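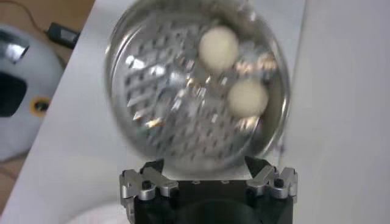
Frequently Asked Questions

Kitchen and tableware rental, Zistus

Last updated 26 Jun 2019

What can I rent?
Plates, bowls, serving dishes, glasses, flatware, graters, peelers, mixing bowls, stockpots and table linens. We don't rent ovens, fryers or anything else that needs a gas line. Furniture is handled by Pamar, and you'll need to order from them separately.

Is there a minimum order?
No. There is a delivery minimum, which depends on your zip code. If your order falls below it you can still pick up at the Leteden warehouse.

How long is the rental period?
Two days, counted from the day you pick up or we deliver. Longer rentals are billed at half the daily rate for each extra day. Call before your return date if you want to extend. After that we charge the full rate.

When is the warehouse open?
We open at 9 a.m. and close at 5 p.m. The loading door is at the back of the building. Use the side street, as trucks block the front during the morning.

Do I have to wash everything before I return it?
No. Scrape off the food, rinse, and put each item back in the crate it came in. Please empty the glasses. Linens should be shaken out and dry, or they will mildew in the bag.

What if something breaks?
Set the pieces aside in a paper bag and mark it. You pay the replacement price printed on your packing list. Chips on the rim count as breakage because we can't send the item out again. Small scratches on the underside don't.

I'm missing something from my order. What do I do?
Check the crates against the packing list as soon as they arrive and call us the same day. We can't credit missing items reported after the event.

Can I get the Grecu pattern?
Yes, in dinner plates and side plates only. The matching soup bowls were discontinued and we no longer have enough for a full table. Many customers use the plain white bowl with it.

Can I change my order?
You can add items up until the day before, if we have them in stock. Reductions need to reach us a week ahead. Deposits are refunded to the card you paid with.

Do you deliver to upper floors?
Only if there is a working elevator. Otherwise the driver leaves the crates inside the ground floor entrance. Someone has to be there to sign.

Who do I contact?
Yaroslav Nechyporuk takes new orders and changes. Fedir Holovko handles returns, breakage charges and deposits. Both are at extension 1910. Please have your order number ready.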